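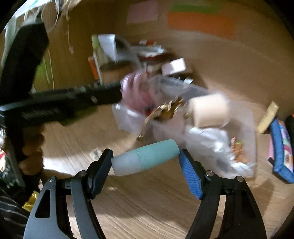

Sorting a craft corner when everything is tiny and theres no real storage?

Posted by gancombe_mom, 24/07/2025

OK so quick version. We have one corner of the spare room that turned into the craft and junk corner. Wood floor, no shelves, I stood up a big piece of cardboard along the back so the paint and glue doesn't get on the wall. Colored paper taped to it, strings hanging down, a plastic bag hanging up for trash. And then the heap. Boxes on boxes, paper stuck in between, fluffy stuff, little caps and plastic bits that roll off under everything.

I have a weekend and maybe 65 dollars. Can't drill (rental). Two kids, 4 and 8, who both use it. Every time I start I pick up one small thing, stand there wondering where it goes, put it back on the heap. What order do you do this in? And what do you do with the tiny stuff, just toss it?

Michalis Psarras

Did this in May with a worse corner, so, what worked for me.

Don't start with the tiny stuff. Thats the trap. Big things first, anything box shaped. Pull all the boxes out, open every one, half of mine were empty or had one thing in them. Flatten the empties right away or they fill up again. Keep maybe 12 at most, all close to the same size if you can manage it.

Then paper. All of it in one stack, dont read it, dont sort by color. Flat box, done. Kids drawings you can go thru later with a cup of coffee.

Then soft stuff, pom poms, fluff, feathers, yarn. One bag with a tie. It squashes down to nothing.

Last is the small hard stuff. Caps, lids, little tubes, beads. Get a tray with an edge, a baking sheet is fine, and sweep everything onto it. Sit at a table. Two minutes per handful. If you can't name what it belongs to, it goes in a jar marked ODD BITS. When the jar is full dump it and start over. My kids love the jar more than any of the sorted boxes so I would not toss it day one, esp. with a 4 year old who will notice the ONE cap you threw out.

Small caps and anything that comes apart, up high with the 4 year old around. Lidded box, top of a closet.

Keep the cardboard on the wall. Its free and you can swap it when it gets gross. I used painters tape to hold mine, came off clean on my paint but try a corner first.

Strings I would take down, or cut them short and clip them. They catch on everything and one good pull brings half the paper with it.

Took me about five hours with breaks. Spent most of the money on clear shoeboxes with lids. Labels are masking tape and a marker, for the little one draw a picture instead of a word.

agyeman_st_dad

get a rolling cart. Druvero one with the drawers, they had it at the Clandden outlet last time i was there, no idea on price now. no drilling. roll it in the closet when people come over

LinnetK

Agree with most of Michalis but I'd swap the hanging trash bag for a real can with a lid?? Bags on the wall get full and look like more stuff, then nobody empties it. Ours sat there till it split.

Also do it when the kids are out. Seriously. Mine "helped" and every single thing I put in the donate box walked back out again. Take a pic of each box before you close it and tape it on the front, saves you opening all of them looking for the glue sticks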